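Tenthorpe Robotics Club forum
Student projects > Arm group > Kitchen task, picking utensils out of the cup

jmirani
Starting a thread so we stop losing things in the group chat. The task for May is the same one Pokimham set last year: take a utensil out of a cup, put it on the board, go back for the next one. We have 2,107 recorded runs so far. Nighat wants more before we train again. I think we have enough and the trouble is where the camera points.

n_marwat
I didn't say more of the same. I said more with the cup moved. Most of the runs I looked through have it in nearly the same place, so the arm learns the place and ignores the cup.

jmirani
Fair. But look at the wrist view before you ask people to give up another evening. The cup is over to the right of the fingers here, with both handles leaning away to the upper right. The tips are nowhere near them, and I'd like to know what the arm is meant to do first from this position.
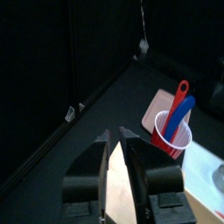 talha_g
Go for the red handle first. It's the taller one and it has that oval hole at the end, so it is easy to pick out. The blue one is in front of it though, so if you come in low you'll meet the blue one whether you want to or not.

c_warrier
I'd disagree with Talha. Take the blue first because it is in front, then the red has nothing in the way. We argued this in the Clostell build as well and never tested it properly.

talha_g
The blue one is thicker and curved. I don't trust the grip on a curve. Happy to be proved wrong if somebody runs both.

parveen_u
Can we also talk about the board? It lies behind the cup and the handles cross over one side of it. If the arm lifts straight up and then goes back to the board, fine. If it drags, the cup goes over. I'd put the board on the left for the next batch.

n_marwat
Moving the board changes the task. Pokimham's sheet says board anywhere in reach, so it's allowed, but keep those runs in a separate folder please.

jmirani
Agreed on the folder. Plan for now: 6 runs red first, 6 runs blue first, board where it is. Then we move the cup. Chandrasekhar, can you set up the labels?

c_warrier
Yes, after 4 pm. Is the Ogbonna script still the one we use for naming?

jmirani
It is — use the newer copy, the old one skips numbers.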